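Automation of a Gear Carrier Assembly Station and Its Effect on Operator Work

Student project report, Kristof Coppens
Saturday, April 7, 2018

9 min read

1. Background

Plovlow assembles small gear reducers for pump and valve makers. One step in the line is placing spur gears on the pegs of a round carrier plate before the plate goes to greasing and closing. Until last July this step was done by hand at two benches. One of the benches now has a robot arm. The second bench is still manual and is used for short runs and rework.

The project had two parts. The first was to describe the robot station and its limits. The second was to record what changed for the operators. The second part was added at the request of the production office, which had cycle data but no record of how the work was divided during a shift.

2. Method

I observed the station over 9 shifts and logged 426 carrier assemblies. For each assembly I noted whether the operator had to step in, and for what reason. I also interviewed the operators on both shifts and the line lead, Echeverri. Interviews were done at the bench during normal work and written up the same day. Names of operators are left out of this report.

3. The station

The arm works over a dark mat on a white table. The mat stops parts from rolling and gives the vision software a plain background. The carrier plate is placed flat and the gears go on one at a time. The software package, Nulance, was bought with the arm and set up by the supplier, Tovgate. Operators can change the pick positions and the approach speed from a tablet. All other settings are locked.

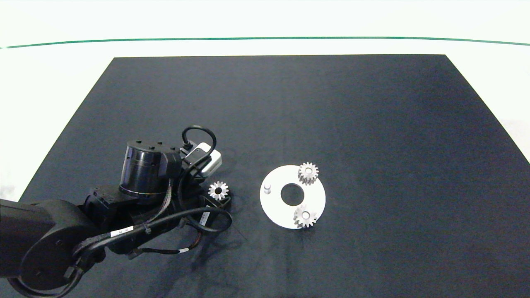 Figure 1. Carrier plate with two gears mounted and a third held in the gripper.

The hard part of the task is the last few millimeters. The bore of the gear is a close fit on the peg, and a small tilt is enough to jam it. An operator corrects for this by feel, with a slight turn of the fingers. The robot program does a search move, in which the gear is lowered until contact and then shifted in small steps until it drops. If the search fails, the arm lifts the gear, waits, and shows a message on the tablet.

A second problem is meshing. The last gear may meet the teeth of a part already on the plate, and in that case it has to be turned slightly as it goes down. The program has one fixed turn for this. When the fixed turn is not enough, the result is a stop.

4. Results

Of the 426 assemblies logged, 51 needed an operator. In 25 of these the gear had jammed on the peg. The rest were a mix of missed picks, meshing stops, and plates set down outside the marked area. Stops were not spread evenly. They came in groups, mostly after a new tray of gears was opened — the operators knew this already and some of them stayed near the bench at each tray change.
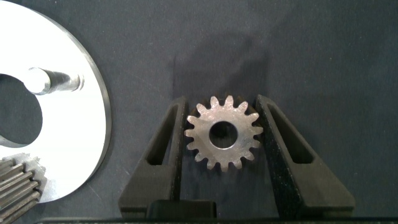

Grip was a smaller issue than expected. The fingers are changed by the operators themselves, and the older ones are kept in a drawer for comparison. One operator had started marking the date on the back of each pair. This was not part of the work instruction at the time, and it has now been added.

5. What changed for the operators

Before the change, one person sat at each bench and did the same motion for most of a shift. Now one person looks after the robot bench, loads plates and trays, and also does the visual check that used to be a separate job further down the line. Sitting time is lower and walking time is higher. Two operators said their wrists were less sore. One said the day felt longer, as there was no steady rhythm to it.

The pay grade has not changed. Several people brought this up. Clearing a stop means deciding if the part is bad, the pick is off, or the plate has moved, and the operators regard this as setter work. Echeverri agreed in part, but said that the locked settings limit how far the job can be regraded.

Training was short. Tovgate gave a half-day session to the day shift only, and the evening shift learned from their colleagues at handover. In my log the evening shift called the line lead more often for the same type of stop.

6. Recommendations

Unlock the turn angle for the meshing step and let trained operators set it. Repeat the supplier session for the evening shift. Record the reason for each stop on the tablet — the field exists but is switched off. Review the job description for the robot bench together with the operators before a second arm is ordered.

The manual bench should stay in use. New staff learn the fit of the gears there, and the operators who were quickest at clearing jams had all worked at it first.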